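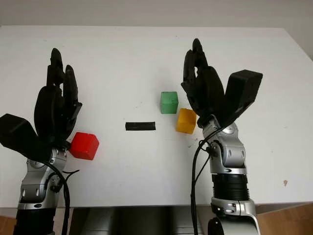
About Skorkcombe

Skorkcombe is a small school for building with blocks. We teach children, parents, teachers and quite a few people who come on their own after work, and what we teach is sorting, stacking, balancing, copying a layout, inventing one, and putting everything back on the shelf afterward. We love it, all of it, even the shelf part.

Home
Courses
About us
Visit
Contact

How we started

Reda Cherkaoui and Domenica Baumgartner met while teaching at the same elementary school, where they shared a supply closet and one very good tub of colored cubes. Reda used them for counting. Domenica used them for art, and she always wanted them back by Tuesday. At some point they began planning lessons together, then a summer workshop, and then the workshop got so full that they rented a room for it. That room is still ours! We have added a second one next door and a long sink, but the first room is where most classes happen.

The name comes from the street Domenica grew up on. We get asked how to say it almost every week (SKORK-um, the b and the e are silent).

The tables

We could talk about tables all day. Ours are plain white with a smooth, matte top, and we picked them after trying a lot of others. A bright red cube on a white table is about as easy to see as anything can be, and small dark pieces like a short black bar show up just as well. Beginners notice gaps and crooked edges much sooner when there is no wood grain or pattern running underneath.

White does show its age. There are faint scuffs on the one we use most, a few little marks, and a small brown spot toward the right that has survived every cleaner in the cupboard. Regulars build around it. Anouk once ran a whole session where the spot was a lake and the town had to go along the shore — one of the best afternoons we've had.

The walls are a pale gray and the floor is a warm brown, so the colors that matter are the ones on the table.

The pieces

Our collection stands at 3,000 pieces, give or take whatever is under the radiator. Of those, 1,315 are cubes, and the rest are bars, flats, wedges, arches and cylinders. The first big set was from Coppens, and we have filled in with Prukberg pieces over the years, mostly the thin bars, which people love for bridges and roofs and fences. Mixing two makers sounds like a bad idea and we were nervous about it, but the sizes are close enough for everything except very tall towers.

Every class starts with only a few pieces out. Somebody puts down one cube, and then we talk: what could go next to it, what could go on top, what happens if the bar lies flat, what happens if it stands on its end? You'd be amazed how long a group of seven-year-olds can stay with that question, and adults are even slower to let it go.

What we teach

First Blocks
For ages 3 to 5, with a grown-up at the table. Colors, in and out, on and under, big and little. Short sessions with a snack in the middle.

Copy and Change
Our most popular course. One person lays out a pattern, the other copies it, then changes a single thing and waits to see who spots it.

Long Build
Ages 9 and up. One project, several weeks, lots of arguing about foundations. Bring a sweater, the second room is chilly in the morning.

Himarora
Our evening group for adults, started by Brayden Pelletier and named after a city he made up for the first session. They are still adding neighborhoods. New people are very welcome and can start a street wherever there's space.

Who we are

Reda and Domenica run the school and teach most of the younger groups. Anouk Van Acker teaches Copy and Change and writes all the pattern cards by hand. Brayden leads the evenings. Henk Bakker looks after the collection, sands down chipped corners, and can tell you which shade of red came from which box.

Come and see us

Our open house is in May, and the rooms are open to look around before any class if you write first. Shoes off at the door, please. If you have old blocks at home that need a new life, bring those too — Henk will be thrilled, and we'll find them a spot on the shelf.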